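So in June I finally got myself to the open day at the old dye works in Skarkdale, which I've been meaning to do ever since we moved to Sutville (it's only 20 minutes on the train and I have no excuse at all). I went with Ohemaa Frimpong from my knitting group, who had packed enough sandwiches for a coach party.

We started in the yard, where the original vats are sunk into the ground, and then joined the tour up to the drying loft. What a room! Slatted windows all down both sides, and a breeze coming through even on a muggy morning. Our guide, Pejman Azimi, told us 63 people worked up there at the busiest time, and that you could tell which colour they'd been on by their fingernails. The stairs are very steep, by the way, so wear proper shoes.
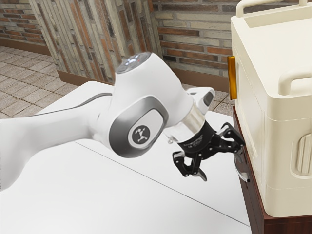
White arm, white tabletop, cream appliance on the right.

After lunch we had a go at dyeing a skein ourselves for 3 pounds each. I picked madder and was hoping for a nice brick red, but mine came out a sort of tinned salmon. Ohemaa's indigo was gorgeous and I've been hearing about it ever since! You have to book a slot at the desk when you arrive, and they fill up fast, so do that before you even look at the tea room.

The tea room, though. Lemon drizzle, two slices, no regrets. The shop is small but they had some lovely undyed wool in a yarn called Messina, and I bought enough for a cardigan I'll probably start next winter. We caught the late afternoon train home with blue thumbs (hers) and pink ones (mine).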